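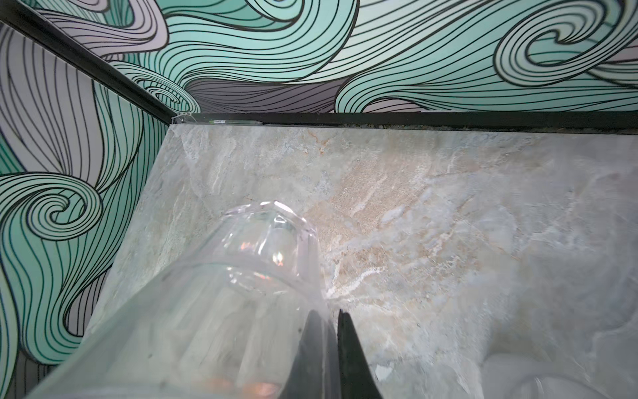 2 min read

Skomia panel booth, wave print and stone floor
Review by Soudabeh Asadi, 23 Jan 2026

I bought the Skomia booth in July to shoot small ceramics for my shop. It replaced a folding light box from Umari that had gone yellow at the seams. The Skomia cost me $80 with one set of wall panels, and I paid extra for the wave print and the stone-look floor.

The print is the reason to buy it. It has wide bands in mint green, a pale lavender gray and soft white, all lined in black, with big curled spirals here and there. The lines are crisp. On the back wall there is one darker stretch of grayish purple low down near the corner, and anything dark placed in front of it gets lost. I keep brown and black pieces over toward the mint side.

It is a busy pattern. Plain white mugs look good against it. Anything with its own decoration does not, and for those I went back to a sheet of gray paper.

The floor panel is flat, with a marble or natural stone pattern in light gray, off-white and beige, plus some faint bluish patches. It is cloudy enough that small marks don't show in photos. From a steep angle it passes for stone. Get the lens down low and it looks printed, at least to me.

Assembly took me 32 minutes the first time. The edges are black and the corners use small clear plastic clips. The clips hold well but they are stiff, and I pinched a finger twice. They do catch the light a little, so I crop them out or clone them over.

My main complaint is the seam at the back. There is a narrow gap between the wall and the floor, and grit collects in it. A soft paintbrush gets most of it out. A strip of foam in there would have solved this at the factory. The label strip on the black edge by the corner is also in a silly spot – right where it can end up in the shot.

Sharon Nyanda, who shares my studio, has the Illine booth. Hers folds flat faster and has no gap, but the backgrounds are plain colors only.

I would buy the Skomia again for the wave print. If you want something to put up and take down every day, look at the Illine first.

Filed under: Photo booths and backdrops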